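Ticket 227: two-arm cell, snack sorting demo for the August open day
Status: open, waiting for parts
Reported by: Fernanda Morais
Assigned to: Asif Talpur
Site: Brindgate, demonstration hall

**Problem as reported**

During the rehearsal for the open day the cell stopped two times with the message "right wrist, effort limit". Both times it happened while the right arm was going down to take a packet. The visitors from Pinheiro are coming at 10:30 and we would like to run the demo for them without a person standing at the stop button the whole morning.

The task is the same one we showed at Clutia. The packets go from the table to the white tray, and later they are taken out again for the next group. The program is the Zudance one, and I have changed only the speed.

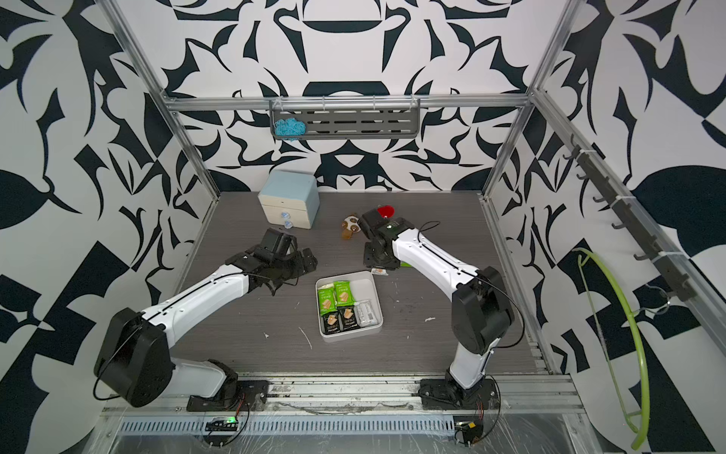

**Fernanda Morais**

I add some information, as Asif asked me by phone.

- The left arm has the hand with fingers, the right arm has the gripper.
- The speed was 61 percent in the rehearsal. At Clutia it was lower, but I did not write down the value, sorry.
- Effort limit on the right wrist is 800 in the settings page. I did not touch it.
- The stop comes always in the last part of the movement down, never when the arm is travelling.
- After reset the arm goes home normally.

The toy and the two-drawer box stay at the back of the table. Zulmira wants them there for the second part of the demo, when the children from the school group choose which thing the robot should bring. Please do not move them when you test. The position of the box is saved in the program and last time we lost an hour to teach it again.

---

**Asif Talpur, 9:10**

Thank you, this is clear. I read the log file. The two stops have the same height of the wrist, so I do not think it is a cable problem. My first idea is that the pick height is too low for the thicker packets and the gripper is pushing on the table.

Please try the following, in this order:

1. Put the speed back to 40 percent and run one full cycle.
2. If it stops again, raise the pick height by 12 mm and repeat.
3. Do not change the effort limit. I know it is tempting before a visit.

Also check that the cable on the right wrist has enough slack when the arm is reaching far. Gonçalo had it too tight on the other cell, and it gave a similar message.

**Fernanda Morais, 9:35**

Step 1 done. It went through one cycle and stopped in the second, on a green packet. I looked at the cable and it is fine, I can put two fingers under it in every position I tried.

Step 2 done. With the higher pick there is no stop, but now the thin packets are missed. The gripper closes above them and goes to the tray with nothing. For the visitors this looks worse than a stop, in my opinion.
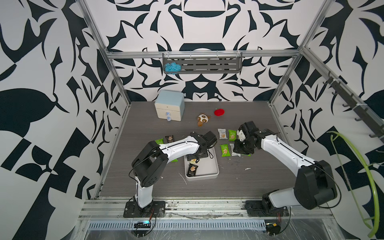

I also tried leaving the packets with more space between them, because when two are touching, the gripper comes down on the edge of the second one. This helped a little. Custódio proposes that we use only the thick packets for Pinheiro and keep the thin ones for after lunch, and I agree with him if there is no better solution before 10:30.

**Asif Talpur, 9:50**

Agree with Custódio. For this morning:

- thick packets only, with a gap between them
- pick height with the raise
- speed 40 percent

For the afternoon I will send a program with two pick heights, one for each type of packet. You will have to choose the type by hand on the screen before each cycle, it does not recognize them alone.

I would also like to change the finger pads on the right gripper to the softer ones. They are not in stock here, so I have ordered them and I leave the ticket open until they arrive.

**Fernanda Morais, 12:20**

The visit is finished. No stops in the morning. One packet fell beside the tray and a gentleman from Pinheiro asked if it was planned, so I explained to him the pick height and he was quite interested. He asked for the colour chart of the wall panels too, which I do not have. Zulmira will write to him.

The new program is loaded. I will test it with the thin packets at 13:00, before the school group, and write the result in this ticket.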